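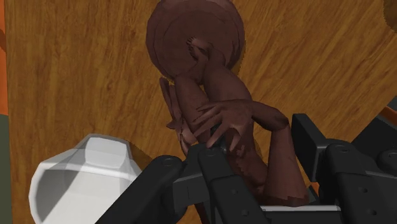 A brown figurine lying on a wooden tabletop.

Winitside opens shared workspace and first-year program for new business owners

A shared workspace for people starting their first company has opened in Winitside, in a former print shop on the north side of the rail yard. The space is run by Lernunero, a nonprofit that has offered evening classes in bookkeeping and sales since it was set up in neighboring Nadmont.

The building has room for 55 members, with desks on the ground floor and small offices upstairs. Members can use the space from 6 a.m. until 11 p.m. and get a mailing address, a locker and access to the meeting rooms. A desk costs $200 a month. The upstairs offices are priced by size and were all taken before opening day.

Lernunero said most of the people who signed up early are leaving a regular job or still have one. They include a payroll consultant, two sisters who make scheduling software for dental offices, and a former school principal who is building an online tutoring service. Many had been working from kitchen tables or the Nadmont library, where the study rooms can only be booked for two hours at a time.

The workspace comes with a first-year program that members can join at no extra charge. It runs in 12-week blocks, starting in September. The first block covers registering a business, opening a bank account, setting prices and writing a basic contract. Later blocks deal with hiring, taxes and how to talk to lenders. Classes are held in the evening and last 90 minutes.

One part of the program is meant for people who have never thought of themselves as business owners. In a survey Lernunero sent to former students last spring, a large share said the hardest part of the first year was telling other people what they did for a living. Several wrote that they had put off making a website or handing out cards for months, even after they had paying customers. The new sessions will give members practice in describing their work in small groups – first to each other, then to invited guests from local firms.

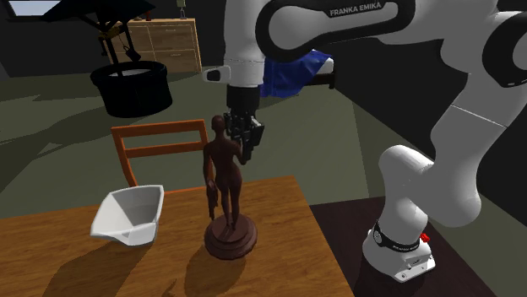 Members will also be matched with a mentor who has run a company for at least five years. Mentors meet with their members twice a month during the first block and once a month after that. They are not paid, and they may not invest in a member's company while the match is active. Lernunero said it added that rule after hearing from founders elsewhere who had felt pushed into deals they did not fully understand.

The project was paid for in part by Núñez, the regional office supply company, which gave the furniture and covered the first year's rent. The city of Winitside waived the permit fees and repaved the side lot, which now has parking for members and visitors. Lernunero raised the rest from former students and from a fundraising dinner in Nadmont.

City records list 1,766 active business licenses in Winitside, most of them held by companies with fewer than five employees. The city's economic development office said it hopes the workspace will keep more new companies in town after their first year. In the past, it said, several have moved to larger cities once they needed an office, mainly for lack of short leases.

Not every detail is settled. The second-floor conference room still needs a new ventilation unit, and the freight elevator is out of service until an inspection later in the fall. Neighbors on the east side of the building have asked for the outdoor lights to be turned down at night, and Lernunero said it will put them on a timer.

Applications for the remaining desks are open now and will be reviewed in the order they arrive. Applicants do not need a finished product or a business plan, but they do need to live or work in Winitside or Nadmont. Members sign up for 3 months at a time and can leave at the end of any term with two weeks' notice.

Open hours for visitors are from 4 p.m. to 7 p.m. on weekdays through the end of October. The September classes will be repeated in January for people who join later in the year.

Contact the newsroom | Corrections | Privacy | © Winitside Business News. All rights reserved. | Back to top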